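Stastovix Grasp Kit - research edition

Updated February 25, 2019

Software and task set for testing how an arm picks up awkward household things. Not boxes, not blocks. Things with hinges, loops and soft bits that shift when you grab them.

What it does: the arm gets six tries at each object. After every miss the planner keeps the failed grip and moves the next one away from it. We call this step Skultau. Simple idea, took ages to get stable.

Tested on 144 objects, 2000 grasps in all. Thin wire and padding in the same object is still the hardest group - the planner likes the padding, but the weight hangs off the wire. Headphones are in this group, so are bag handles and desk lamps.
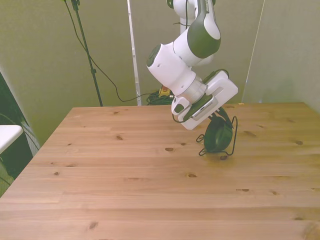 Can I run it without the depth data?
You can run the planner on colour images alone, but the retry step needs depth and will be switched off. Expect more misses on thin parts.

In the download:
Planner and retry step
Object list with weights and sizes
Logs for all 2000 grasps, failed ones inculded
Set-up notes, 193 pages (sorry, long)

Needs: a six-axis arm, a two-finger gripper, one fixed camera. Works with the Yupanqui controller straight off. Ninetti controllers need the adapter file, which is in the same folder.

Known problems - slow start on first run. Shiny objects confuse the depth step. Gripper force has to be set by hand for each group, no auto setting yet. Planned for the March release along with a fix for the log viewer, wich drops the last line of long files.

Licence: free for teaching and research. Commercial use, write to us first. Support by email only, please put your controller model in the subject line.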